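Visit report: Mensah open day, Nurkstead, Sat 13 January

Mensah publishes celebrity news under two titles, Ciltik (daily items, mostly television and film) and Unen (weekly, longer pieces and reader letters). The open day covered the newsroom, the photo desk and the comment moderation room. Entry was by timed ticket in groups of 13, and our tour ran a little over the stated length.

The newsroom occupies one floor. Ciltik works from a shared queue of tips, each given a grade before an editor opens it. Grade one is a statement from a publicist or a court record. Grade two is a named source. Grade three covers everything else, including "a friend of the couple," and since December a grade three breakup story has needed a second source before it can run. The guide said this rule has cut the number of split-and-reunited corrections. No figures were given.

The photo desk buys from agencies and checks dates before anything else. Most errors come from old pictures resold as new: a couple leaving a restaurant last spring, offered the week after a rumored split. The desk compares haircuts, jewelry and cars against a reference archive. We were shown one rejected set and the notes attached to it, which ran to 362 words.

Groups waited upstairs between the photo desk and the moderation room.
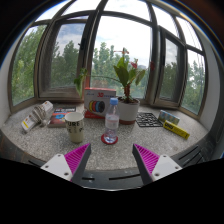

Window sill in the curved bay, with a paper cup.

Moderation was the most useful stop. Ciltik gets about 500 comments on a normal weekday and several times that when a well-known couple separates. A filter holds posts containing addresses, phone numbers or the names of children. Staff read the held posts in order of arrival. Claims of inside knowledge are allowed if they stay vague, and removed if they name a hotel, school or clinic. Threads close after five days.

Unen was covered only in a short talk. Its letters page is edited for length and spelling, and writers are contacted before publication. The talk did not explain how letters are chosen, and there was no time for questions.

Signs inside the building were clear. The printed schedule had the moderation room on the wrong floor. Tickets for the next open day will be listed on the Mensah site.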